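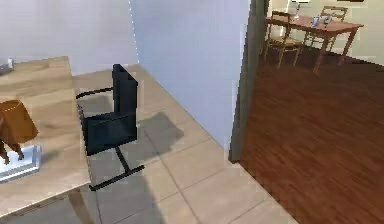

Graltwood table tops: care and maintenance FAQ

What finish is supplied as standard?
All Graltwood tops leave the workshop with two coats of hardwax oil. Lacquer is available to order but cannot be spot-repaired.

How soon can I use a new top?
Light use is fine after 24 hours. The oil takes 30 days to harden fully. Until then, wipe up spills at once and do not leave mats, trays or cloths lying on the surface.

What should I clean it with?
A damp cotton cloth and a little Nygård wood soap. Wipe along the grain and dry straight away. Do not use steam, bleach, cream cleaner or microfibre cloths.

How often does it need re-oiling?
Once a year for dining tables, twice for desks and kitchen tables. If a drop of water soaks in and leaves a dark spot within five minutes, the top is due.

Can I remove a white ring?
Usually. Rub the mark lightly along the grain with a fine abrasive pad and a few drops of oil, leave for 15 minutes and buff dry. Black marks are caused by iron and water and need oxalic acid. Contact us before trying this.

The top has cupped slightly. Is this a fault?
Movement of up to 3 mm across the width is normal for solid wood, mostly in the first winter. Keep room humidity between 40 and 60 per cent. Check that the bolts in the slotted brackets are not overtightened, as the top must be free to move.

Which grit should I use for a full refinish?
Start at 120, then 150, and stop at 180. Finer grits close the surface and the oil will not take properly.

Are oily rags a fire risk?
Yes. Soak them in water and dry them flat outdoors before disposal.

Where do I find my order number?
On the label under the top, next to the left rear bracket. It has four digits, e.g. 2958. Quote it in all repair requests to Siv Amundsen in the workshop. Repairs are not booked in during July.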